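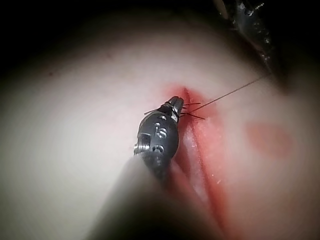
Jaw tips at the pad, thread taut to the upper right.

2 min read

Notes on tail length, 28/03/2023. The pad is the soft, pale Dunen one. I have been cutting tails short, and on this knot they splay to both sides of the tips. Short tails keep the field clear but leave little margin if a throw slips. Next set I will leave them 9 mm and compare.

Tension is the other variable. A straight run of thread is easy to read. A slack one hides the load until the pad puckers – by then the edge has already moved.

2 comments

Haziq Pillai: Do you trim both tails in one cut?

Hwa-young Ham: 9 mm seems long for a pad that soft. I stay under seven.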